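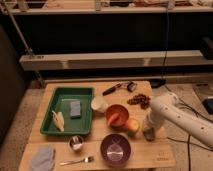

Je vais encore râler contre une mise à jour, je préviens. Celle de Plumbridge, mon logiciel de notes depuis des années, est arrivée un matin de mars pendant que je me faisais un café. Je reviens, et ma barre latérale a changé de côté. Les raccourcis aussi. Et une fenêtre me félicite (me félicite !) d'avoir rejoint « la nouvelle expérience ».

Je n'ai rien rejoint du tout. J'étais parti chercher du sucre.

Je veux bien qu'on corrige les failles, et même la nuit, et même sans me demander. Une rustine de sécurité, ça s'installe, on redémarre, merci, au revoir. Ce qui m'agace, c'est qu'on glisse dans le même paquet la rustine et le déménagement complet des meubles. Si je refuse le second, je me prive de la première. J'ai donc le choix entre un logiciel troué que je connais par cœur et un logiciel solide où je mets 15 secondes à retrouver le bouton Imprimer. Drôle de choix.

On me répond toujours que je vais m'habituer. Oui, sûrement ! Je me suis habitué à la version d'avant, et à celle d'avant encore. Je finis par croire que je passe plus de temps à m'habituer qu'à écrire. J'ai compté, par curiosité, les messages de présentation que Plumbridge m'a affichés depuis cette fameuse mise à jour : 17. Dix-sept petites bulles bleues avec une flèche et un bouton « Compris », et pas une seule avec « Laisse-moi tranquille, je cherche ma liste de courses ».

Mon client de messagerie, Dratar, fait à peu près l'inverse. L'interface a l'air d'avoir été dessinée par quelqu'un qui n'aimait pas les couleurs, les icônes sont moches, la recherche est lente. Mais les corrections arrivent d'un côté, les nouveautés de l'autre, et pour les nouveautés il y a une case à cocher. Je ne l'ai pas cochée pendant trois ans. Un soir je l'ai cochée, j'ai trouvé ça pas mal, je l'ai gardée. Voilà, c'est tout ce que je demande : qu'on me laisse venir.

Je sais bien ce que diront les développeurs, j'en ai quelques-uns dans mes amis et ils me le disent assez fort. Maintenir deux versions coûte cher, les vieilles interfaces traînent des bouts de code que plus personne n'ose toucher, et les utilisateurs comme moi sont des boulets. Je prends le mot boulet sans me vexer. Mais je paie mon abonnement, 145 euros par an tout de même, et à ce prix-là j'aimerais avoir un avis sur l'endroit où se trouve le menu Fichier.

Et puis il y a le coup du démarrage. Depuis la mise à jour, Plumbridge se lance tout seul avec l'ordinateur. Je l'ai désactivé dans les réglages, il est revenu au redémarrage suivant. Je l'ai désactivé dans le système, il a tenu une semaine. Sur le vieux portable du salon, ça se sent : le ventilateur s'emballe avant même que j'aie tapé mon mot de passe. Que le réglage saute une fois, je veux bien croire au bug – la deuxième fois, j'ai du mal.

Alors j'ai exporté mes notes. Ça a pris une soirée, les tableaux sont arrivés en miettes et je n'ai pas encore récupéré toutes les pièces jointes. J'essaie autre chose en ce moment, un éditeur de texte tout bête avec des dossiers. Il ne synchronise rien et je dois penser aux sauvegardes moi-même, ce que je fais mal. La barre latérale est à gauche. Si un jour Plumbridge propose une case à cocher, je regarderai, l'abonnement court encore jusqu'en novembre.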